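# Way too many eggs! What keeps, and what's worth making?

**serrano_backyard**

Okay, I need help from people who have been through this. We got our first pullets last October and had almost nothing from them all winter, a little pale egg now and then that the kids would fight over. Then the days got longer and the whole flock woke up at once. This morning I have 39 eggs in the kitchen and I haven't even been out to the coop yet.

I'm thrilled. I love it! I'd just like to be smart about it, given that the same hens are going to go on strike when it gets dark again and I'll be back at the store like everybody else.

Things I'd love to know:

- Can I freeze them, and do they come out fit for scrambling, or only for baking?
- Do I have to wash them? My mother-in-law says never, my neighbor says always.
- How old is too old in the fridge? I've stopped writing dates on them and I regret it.
- Any recipes that use up a LOT of eggs and aren't quiche. We've had so much quiche.

We have one ordinary fridge, plus a chest freezer in the garage that's half full of venison. No root cellar. I've boiled a couple of batches and they were a nightmare to peel, big chunks of white coming off with the shell, so if somebody could fix that for me too I would be very grateful.

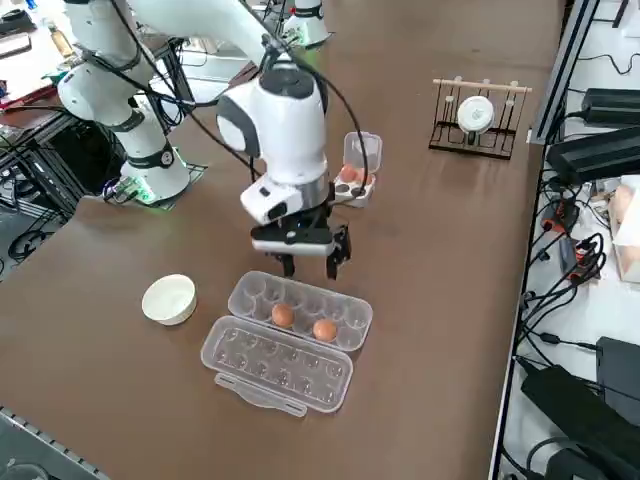
*by **Jin-sol Moon**, Borkska | May 31, 2019 | in Kitchen & Pantry, topic 3103*

Oh, you're in the good part of the year! I look forward to this every spring and I get carried away every spring, so let me go through your list, and then I'll tell you about pasta, which is the true answer to everything.

**Washing.** Your mother-in-law and your neighbor can both be right. A fresh egg has a natural coating on the shell, usually called the bloom, that helps keep air and bacteria out. Leave it on and a clean egg will hold up nicely on the counter for a couple of weeks, longer in the fridge. Wash it off and the egg belongs in the fridge from then on. I brush off bits of bedding with a dry cloth, and anything properly dirty gets rinsed under water warmer than the egg, dried, and used first. Cold water is the thing to avoid. The egg shrinks a little inside as it cools and can pull whatever's on the shell in through the pores. Cracked ones I don't keep at all.

The best fix is fewer dirty eggs to begin with. Change the nest box bedding more often than seems needed, and collect twice a day. If your hens are sleeping in the boxes, block the boxes off at dusk for a week. They'll sulk and then they'll roost.

**How old.** Refrigerated in the shell, I'm comfortable at a month, and I've gone well past that with unwashed ones. They lose moisture as they age, the air pocket at the wide end gets bigger, and that's what the float test shows you. Put the egg in a bowl of water: flat on the bottom is fresh, standing on end is getting on, floating is old. It's a test of age and that's all it is, so crack any doubtful egg into a cup by itself before it goes near the batter. Your nose will know right away, believe me.

Please start writing dates again! Pencil, on the wide end. It takes a second. I store mine pointed end down, oldest on the left, and everyone in the house takes from the left. (My husband takes from the middle.)

**Freezing.** Yes, and they're better than people expect. Never in the shell, they'll split. What I do:

1. Crack them into a bowl and stir with a fork until the yolks and whites are just blended. Try not to beat in air.
2. Add a pinch of salt for a batch going to savory things, or a little sugar for baking. Yolks turn thick and gluey in the freezer and this helps.
3. Pour into a muffin tin or silicone molds. Three tablespoons is one large egg, near enough.
4. Freeze solid, pop them out, bag them, and WRITE ON THE BAG which are salted. I've made salted custard. It was not a success.

Thaw overnight in the fridge and use them that day or the next, fully cooked. They do beautifully in pancakes, cornbread, meatballs and fried rice. For scrambling they're perfectly good, a bit softer and wetter than fresh, so I add cheese. Mine go in during spring and I try to finish them before the next one comes along. Plain whites freeze with nothing added at all and still whip up into a decent meringue once they've come to room temperature.

**Peeling.** This one makes me happy because your problem is that your eggs are too good. Very fresh whites cling to the membrane. Set a batch aside in the fridge for ten days and use those for boiling. And steam them instead of starting them in cold water! Get the water going hard, put the eggs in the basket, lid on, 12 minutes for firm yolks, then straight into ice water until they're cold right through. Crack them all over and start peeling from the wide end, under a thin stream of water. Since I switched I've had whole bowls of smooth ones. Peeled or not, eat them within the week.

**Pasta!** Here's where your eggs should go. 500 grams of flour to five large eggs, and no water, no oil, no salt in the dough. Pullet eggs are small, so you might want six; go by feel. Knead for ten full minutes, put on some music, it will feel like a boot at first and then all of a sudden like an earlobe. Wrap it and let it rest half an hour before rolling. Cut it wide, dust it with semolina, and freeze it in loose nests on a tray. They go into boiling water straight from the freezer. If you have one free afternoon in the next two weeks, do a double batch and you've turned ten eggs into suppers you'll be glad of in the fall.

The yolks from hens on grass give you a color you can't buy. I still get excited when I cut into the dough.

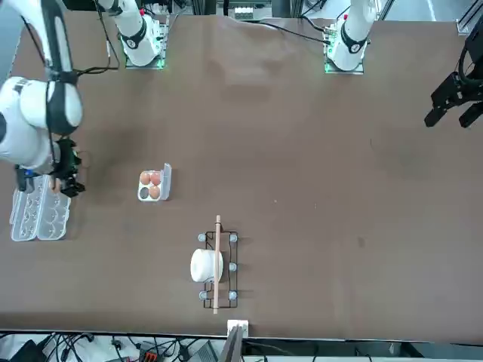 Page 2 of 2

**wollville_acres**

Agree with the above on most of it. Few more:

- Angel food cake uses a dozen whites. Then you have a dozen yolks. Lemon curd. Done.
- Ice cream. Custard base, six yolks to the quart or more if you like it rich.
- Give them away in cartons with the date you collected on the lid. People bring the cartons back if you ask.
- Pound cake freezes great.

I tried pickling in beet juice, and the kids wouldn't touch them, but I eat one every day at lunch. Keep those in the fridge the entire time, not on a pantry shelf, whatever your grandma did. Give them a week or two before you open the jar.

One warning for anybody baking up high. We're at 3000 feet here, and my angel food cakes fell two years running until I quit whipping the whites so stiff. Soft peaks, tips flopping over, a little less sugar. Big difference.

Don't bother with dehydrating. I did three trays of raw beaten egg and it smelled up the whole house, and I was never sure it was safe. Ended up tossing it.

**Jin-sol Moon** (adding to my answer)

Yes to lemon curd! I can't believe I left it out. If you make it, do the whole thing in a bowl over simmering water and stir without stopping, then strain it. Curd freezes well too, in small jars with room left at the top. I wouldn't can it at home without a tested recipe made for that, the acid has to be right.

Two more big egg-users, because now I can't stop thinking about them:

*Rolled omelet.* Six eggs, a splash of stock, a little sugar and soy, chopped scallion. Pour a thin layer, roll it to one side of the pan, pour another, lift the roll so the raw egg runs under, roll it back. The first one always looks terrible. It tastes the same. Sliced cold, it's the best lunchbox thing I know, and my kids would eat it three days in a row.

*Soy eggs.* Steam them only seven minutes, ice bath, peel, and leave overnight in equal parts soy sauce and water with a spoonful of sugar and a smashed clove of garlic. Put a folded paper towel over the top so the parts that bob up get stained evenly. Eat them in a few days. On hot rice with a bit of butter - oh my goodness.

On giving them away, there's a swap table at the Distero market near us on the first weekend of the month, and eggs go faster than anything else on it. I've come home with rhubarb, a sack of onions, and once a really lovely cast iron pan that only needed scrubbing. If your town has anything like that, spring is the time to go. Check your local rules before you sell any for money, as they vary a lot and some places want a label on the carton.

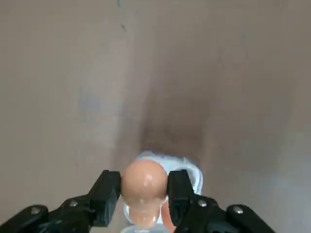
**marigold_lane:** Can I put in a word for bread pudding? Stale loaf, eight eggs, a quart of milk, whatever fruit is going soft on the counter. It feeds a crowd and it reheats well. Also, on the winter strike, we quit buying eggs altogether once we started adding a few new pullets each spring. Hens in their first year often lay right through the dark months, and the older ladies get their rest. You do end up with more chickens than you meant to have.

**serrano_backyard**

You people are wonderful! I did one muffin tin of plain beaten ones with salt last night, and there's a carton at the back of the fridge with "BOIL THESE LATER" on it in marker. Pasta tomorrow. I have a bag of semolina from some other burst of enthusiasm, so I'm all set.

The beds-in-the-nest-boxes thing was spot on, by the way. I went out with a flashlight and there were two of them squashed into one box, very pleased with themselves. It's blocked off now and I've been given some looks.

Does anyone thaw the frozen ones in warm water when they've forgotten the night before, or is that asking for trouble?

**Jin-sol Moon**

Keep them in the sealed bag and use cold running water. It doesn't take long for ones that size. Cook them right after. And please tell us how the pasta goes!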